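Trirkau tightens textile collection rules from May

Households in Trirkau will have to keep mesh and netting apart from ordinary clothing when they use the town's textile banks, under sorting rules that take effect in May.

The change covers all street containers run by Clesisetti, the company that holds the town's textile contract. Until now residents could put any clean fabric in the same container. Under the new rules there will be 2 streams: one for garments and household linen, and one for open-structure materials such as net curtains, produce bags, sports netting and mesh linings that have already been removed from a garment.

Clesisetti said the mixed loads were causing stoppages at its Hirano Road depot, where netting wraps around the rollers of the shredding line and has to be cut away by hand. The line is shut down and locked out each time, and a restart takes longer than the removal itself. The company logged 2431 stoppages on the line last year and attributed most of them to net or mesh fabric.

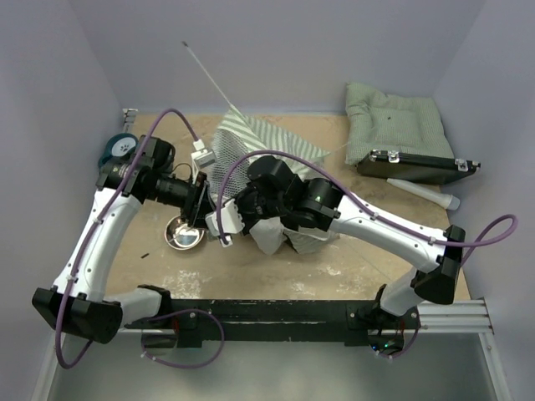

The second problem is fiber content. Most garments collected in the town are cotton or cotton blends, which are shredded and carded into filling for insulation and furniture padding. Netting is usually polyester, nylon or polypropylene and does not card well. Small amounts pass through without much effect, but larger amounts lower the density of the finished batt and can lead a buyer to reject the whole lot. Rejected lots are baled and sold as low-grade fuel, at a price that does not cover haulage.

Garments with a mesh lining still attached, such as running shorts and rain jackets, stay in the clothing stream. So do shoes, provided they are tied together in pairs. Wet or oily textiles, carpet and foam-backed upholstery are not accepted in either stream and should go to the bulky waste yard.

The town will mark the new containers with a green band around the lid. In the first phase they will be placed at 5 sites, including the bus station and the parking lot behind the swimming pool. Containers at the remaining sites will stay in use for clothing and linen only - residents near those sites will need to take netting to one of the marked locations or hand it in at the depot, which is open to the public until 4 p.m.

Collection crews will not open bags at the curb. Checks will be made at the depot, and bags found to hold both kinds of material will be sorted by hand during a transition period of 2 months. After that, mixed bags will be charged to the town at the contract rate for residual waste. The town said it has no plans to pass the charge on to households.

Ivo, the neighboring municipality, uses the same depot but has a separate contract. Its rules do not change in May. The town council there is due to take up the matter when the contract comes up for renewal.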